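Section 3: Getting the top ready before anything goes on it

I've put together three Vundum tables now (two for me, one for my sister), and this is the part I rushed every time, so please go slower than I did!

1. Wipe the whole top with a barely damp cloth. Follow the fine lines in the surface and go with them.

2. Give it 60 minutes before you set anything down. I usually do this on a Friday night and make dinner in the meantime.

3. Lay your mat down flat, rounded corners and all, and slide it to wherever you like to read or write.

4. Open your booklet on top of the mat and check that a little of the mat still shows along the sides. I like having that margin, it keeps the covers off the white.
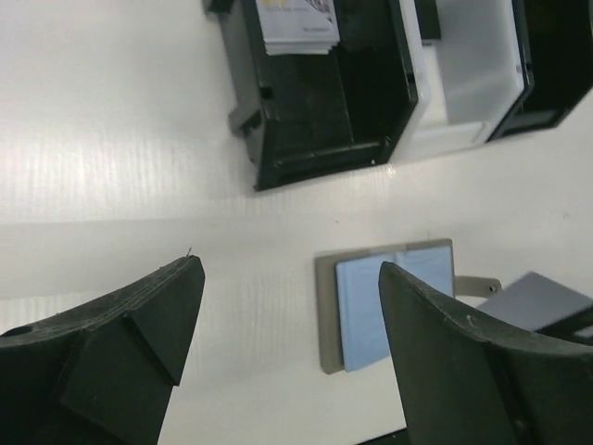 Fig. 4. Light blue booklet open on the gray mat, white tabletop.

5. Sit down and turn a few pages. If the mat creeps, lift it, wipe underneath and try again.

Note: Flurka sells a bigger mat, 108 cm long. I tried it and went back to the small one, too much to move on cleaning day.

Caution: no scouring pads, ever. I dulled a patch on my first table with one and I still see it every morning.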